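Skostix 3: buen visor, un planificador que promete de más

Llevo bastante tiempo desconfiando de cualquier programa cuya página diga "de la demostración a la política en una tarde". Skostix lo dice en la primera línea, y además en cursiva. La versión 3 reúne en una sola aplicación lo que muchos seguimos haciendo con cuatro scripts y una hoja de cálculo: sincronizar las cámaras, calcular la pose de la mano o de la pinza, cortar los episodios y mandarlos a entrenar. Mulletti, la empresa que lo distribuye, me dejó una licencia completa. No me pagan y no han leído esto antes de publicarse.

Lo probé con dos lotes. Uno de 500 episodios con guante instrumentado y cámara fija, y otro de 500 con pinza de mano y lente de ojo de pez. Tareas domésticas, sin heroicidades: pulverizador y bayeta sobre una mesa, coger y dejar objetos sueltos. Fondos de sitio público, con barandillas de cristal, focos y gente sentada al fondo, que es donde los detectores entrenados en laboratorio suelen empezar a flaquear.

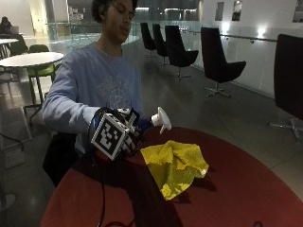
Seguimiento del guante

Empiezo por lo que funciona. El marcador grande del dorso lo encuentra casi siempre, incluso inclinado, y el segundo, el pequeño de más arriba, sirve para desempatar cuando el primero se pone de canto. La fusión de los dos es limpia y se puede inspeccionar: pinchas un instante cualquiera y te enseña qué marcador pesó más y con qué error de reproyección. Ojalá todos los programas de este tipo fueran tan transparentes.

Lo que no me convence es el módulo de contacto. Se supone que infiere cuándo los dedos aprietan algo. Con el gatillo del pulverizador confunde "tenerlo agarrado" con "estar apretando", y el umbral que trae de fábrica no hay quien lo entienda. Lo puedes mover, claro, con un deslizador sin unidades. ¿De qué va ese deslizador? La documentación dice "sensibilidad". Muy bien.

La bayeta es otro cantar. Skostix intenta segmentar los objetos deformables como si fueran rígidos y les asigna una caja orientada que gira cada vez que cambia un pliegue. Acabé desactivando la segmentación para todo lo textil y anotando a mano.

Odometría con ojo de pez

Para el lote de la pinza el programa usa un motor propio, llamado Livodier, que estima la trayectoria de la cámara solo con la imagen. Sobre una mesa con textura va bien. En cuanto sales de ahí, empiezan las sorpresas. Una estructura repetitiva, por ejemplo una cubierta de celosía con el mismo triángulo una y otra vez, le hace emparejar puntos que no se corresponden, y la trayectoria pega un salto lateral que luego el suavizado convierte en una curva preciosa y falsa. El registro de los dos lotes me dio 2.631 avisos de tipo "correspondencia ambigua". El visor los pinta todos del mismo amarillo, sin ordenarlos por gravedad, de modo que el salto de medio metro queda enterrado entre temblores sin importancia.

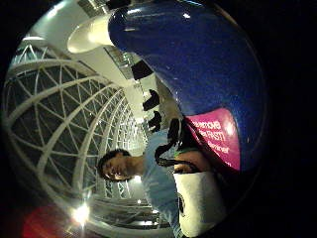
También ocurre que las personas que entran en el encuadre se toman por parte fija del mundo. Hay una opción de máscara dinámica, apagada por defecto, que arregla buena parte del problema a cambio de doblar el tiempo de proceso. Yo la encendería siempre. Y pediría que la calibración de la lente dejara tocar los coeficientes de los bordes, que ahora mismo vienen bloqueados: si un objeto grande tapa media imagen, los bordes son lo único que le queda al algoritmo para orientarse.

El planificador

La parte estrella del folleto. Skostix toma los episodios, ajusta una política y genera trayectorias para el brazo que elijas de una lista. Mi experiencia: trayectorias suaves, tiempos de cálculo razonables y una fe ciega en los datos de entrada. Si la odometría miente, el planificador lo hereda sin rechistar. Zoubi, que es más feo y se maneja por consola, al menos se niega a planificar cuando la covarianza se dispara y te dice en qué segundo del episodio ha dejado de fiarse.

Lo comprobé con objetos brillantes. En una superficie cromada el programa ve el techo, los tubos de luz, los dedos del guante, el envase de al lado con su código de barras, todo doblado y moviéndose al revés que la cámara. Skostix sigue esos reflejos como si fueran puntos del entorno. La etiqueta de confianza del episodio salió en verde. Escribí al soporte un jueves y me contestaron con educación que las superficies especulares "están en la hoja de ruta".

¿Lo recomiendo? Como visor y como cortador de episodios, sí, y me lo quedo para eso. Exporta bien, no se cuelga con lotes largos y el atajo para marcar inicio y fin con una sola mano me ha ahorrado horas. Como cadena completa hasta el robot, por ahora no, y menos al precio de la licencia anual, que se cobra por puesto y por brazo. 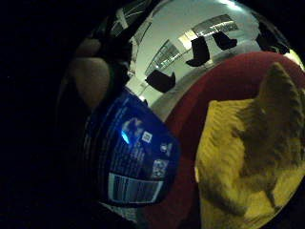
Qusai Saab

Nota de febrero: ha salido una revisión menor. Los avisos ya se pueden filtrar por tipo, aunque siguen sin ordenarse por gravedad, y la máscara dinámica continúa apagada por defecto. El deslizador de contacto ahora va de cero a uno. Sin unidades. He repetido solo el lote de la pinza y los objetos cromados siguen saliendo en verde.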